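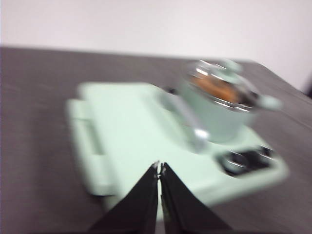
Mint-green toy stove on the dark grey tabletop

Ticket 412: Season ticket scans as "already used" at the east gate
Opened by: Soudabeh Bahrami
Product: Stoltar gate app
Status: waiting on customer

Hi all, me again! I look after the gates for Wernton's home games (American football, for anyone new on the desk) and we had a right muddle on Saturday. We had 193 season ticket holders through the east gate and 46 of them got the red screen saying their ticket had already been used. They plainly hadn't been in yet, they were stood in front of me holding their coats. We let them through on the paper list in the end, but the queue went back past the burger van and we missed the kick-off.

Things I've tried so far:
Logged both scanners out and back in. No change.
Swapped the batteries, more in hope than anything.
Took one of the failed cards round to the west gate, where it went green straight away. So the card's fine!

The only thing I can think of is that we played Daltmont at home in August and those same people came in by the east gate then. Could it be hanging on to the old game?

Soudabeh
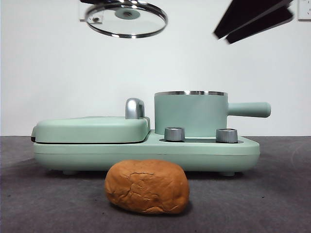

Glass lid with a steel rim and a teal-grey knob

Reply from Kvido Sýkora, Thursday, September 17, 2026

Hi Soudabeh, thanks for trying the card at the other gate, that saved me a job. I've had a look at your account and I think you're right about August. Both east gate scanners still have the Daltmont fixture loaded, while the west gate ones moved on to the new one as they should.

Could you do this on each east gate scanner before the next game:
1. Put it on the clubhouse wifi (the car park signal is hopeless, I remember from last season).
2. Open Settings, then Fixtures, and tap Clear old game.
3. Wait for the list to come back and pick the right opponent.
4. Scan one card you know is good.

If step 2 is greyed out, send me the version number from the About page. I'm on version 2 here and it lets me tap it, but I haven't got an older one to hand.

I'll leave the ticket open until you've had a go.

Kvido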